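Skallodden Bird Walks and Nest Watch
Progress report to the Clumholm Fund, spring and summer
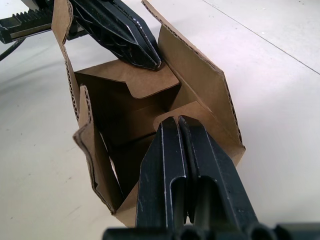 Dear Arvo Juntunen and everyone at the Fund,

I had meant to get this to you before the end of August, but the swallows were still fussing over a late brood in the Liao barn and I kept thinking I would wait and tell you how they did. They left the nest in the first days of September, all four of them, so now I can sit down and write properly!

You asked for news on the nest watch first, so I'll start there. With your grant we were able to put up the last of the new nest boxes, bringing the trail to 80 in all, from the boat ramp up through the alders and along the old pasture wall. Of those, 63 had a nest with eggs in it at some point in the season, our best year by a good margin. Tree Swallows took most of them, as they always do, and House Wrens moved into nearly everything near the brush piles. The bluebirds were the happy surprise. We had 2 pairs last year and were hoping for one or two more, and we ended up with seven, including a pair that raised three broods in the box beside the parking area, with car doors slamming all day long.

Across the whole trail we recorded 401 young birds that left the nest. I should say that the wren numbers are a little soft, as wrens pack their boxes so full of sticks that it is hard to see in without bothering them, and I would sooner undercount than poke around.

The cold, wet stretch in late May was hard on us. We lost eleven swallow nests in less than a week, mostly along the marsh, where there were simply no insects flying. Some of the pairs tried again in June and did fine. I know it is the sort of thing that happens, but several of the people who check those boxes were quite upset, and I was too.

The morning walks have gone along nicely. We leave from the Skallodden gate at 6:30, which I thought would scare people off, and yet we had to split into two groups more than once. The route now goes over the ridge so that we can listen for the Veeries and the Black-throated Blue Warblers before the sun gets up into the trees. In June we stood for a good twenty minutes watching a pair of Pileated Woodpeckers feeding young in a dead beech, and no one wanted to move on for coffee. The loaner binoculars you paid for go out on every walk, and they have all come back so far.

On the spending side, the boxes, poles and baffles came in a bit under what we had planned, and the trail signs came in over. Stidamura has redone the sign for the marsh overlook after the first one arrived with the heron facing the wrong way into the text, and they did not charge us for it. The full list of costs is in the attached sheet. If you are agreeable, I would like to put what is left toward raccoon baffles for the pasture wall boxes, where we had trouble in July.

Still to do this fall: clean out every box, move six that sit too close to the brush, and get the nest records typed up. The owl evenings start in October, and you would be very welcome to come along. Bring a warm hat.

With many thanks and good wishes,
Hubert Hämmerli
Skallodden Nest Watch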